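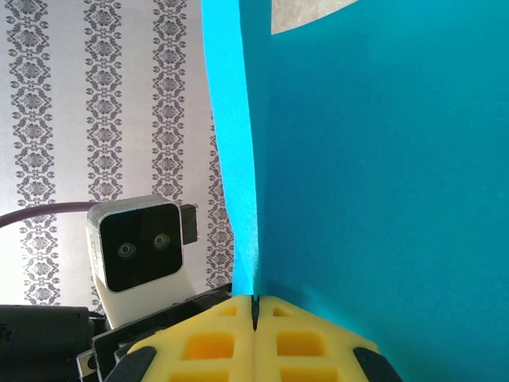

Paper week at the hall

Well, we did it again! Every December I say I'll keep the paper sorting small, and every December it takes over the whole of the back room at Brindedthorpe. I've put the page together in a hurry, so forgive any wobbly spelling. If you only want to know when the next session is, skip to the bottom.

For anyone new, we're a folding and cutting group and we meet to make big, silly, colourful things out of plain paper. Once a year we get every sheet out of the drawers, decide what's still good enough to fold, and put it all back in some kind of order (the order lasts until January if we're lucky). The total this time was 567 sheets, and I know that because Brenda Tapia wrote it on the lid of the box in very large numbers.

I do love the blues. They look so different depending on how the light gets at them — you tilt a sheet a little and one edge goes bright cyan while the rest stays a deep, quiet teal. I could spend a whole afternoon just doing that, and Tharushi Roy will tell you I more or less did. A soft crease or two doesn't bother me either. If a sheet has a bit of a bend in it I put it on the pile for waves and sky, where a bend looks as if you meant it.

How we sorted it

Large sheets go flat in the bottom drawers. We tried rolling them last year and it was a mistake, they spent weeks trying to roll themselves up again while people were cutting. Offcuts go in the shoebox, and anything smaller than your palm goes to Uriel Escobar for his mosaics. He took home a carrier bag full and still asked if there was any more orange.

Vicente Riquelme had the good idea of standing the big sheets up one at a time to check them before they went in the drawer. Laid flat on a table they all look perfect, but hold one upright and you see every dent! We ended up with 92 sheets in the "practice only" pile, which sounds like a lot, but the beginners get through those in no time.

What they're for

The blue is all going into the river. It runs the length of the side wall, with 12 panels, and Iddrisu Issahaku has drawn the whole thing out on the back of old wallpaper. I've seen the plan and it's lovely, with reeds at one end and a very small boat. We've got 6 panels cut so far and the rest are pencilled in. I'm on reeds, so I haven't even got to touch the blue yet, which seems very unfair after all that sorting.

If you're coming to help, please bring your own scissors if you can, and a glue stick. We've plenty of bone folders. Don't bring glitter. I'm saying that as someone who is still finding it in the piano stool.

Next session

We start at 10 in the morning and there's tea at 11, or earlier if Brenda's in charge of the kettle. Come in by the side door, the front one sticks. Beginners are very welcome and there's always somebody to sit with. More pictures once the river is up on the wall!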